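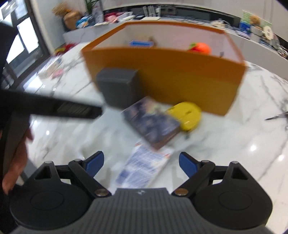 Prustberg library's repair evenings are back for the fall

Sun 7 September

The lamps, toasters, zippers and wobbly chairs of Prustberg have a place to go again! The public library on Vulness Street restarts its free repair evenings this week, and after the spring the town had, the mood at the sign-up desk is already cheerful.

People brought in 284 items between January and the summer break, and 208 of them went home working. The oldest was a hand-cranked coffee mill that had been sitting in a Jindach attic for decades (it needed a new spring and a very good scrub). The rest left with a note saying what part was missing, so their owners could come back and try again.

"I love the moment when somebody hears their radio come on," said Custódio Serrano, who runs the evenings with the library staff. "They always turn it up much too loud, and the whole reading room gets to enjoy it."

There is more room this time. The library has opened up the old map room next to the main hall, which means 19 places per evening and a proper corner for sewing – something people have been asking for since the very first session. Two sewing machines are set up there, along with a big drawer of buttons sorted by color. Anyone who wants to learn how to put in a new zipper can join a short lesson at the start of the evening and then stay on to finish their own jacket or bag.

Bikes are welcome too, as long as they come in through the courtyard door. Microwaves and gas heaters are still off the list.

The neighboring town of Majimbun liked the idea so much that it is planning evenings of its own, and a few of its residents will be sitting in at Prustberg this month to see how things run. They are bringing cake.

Places can be booked at the front desk or by phone. Bring the broken thing, any loose parts you still have, and the manual if you can find it. Children can come along with an adult, and there is a box of old clocks and keyboards for them to take apart.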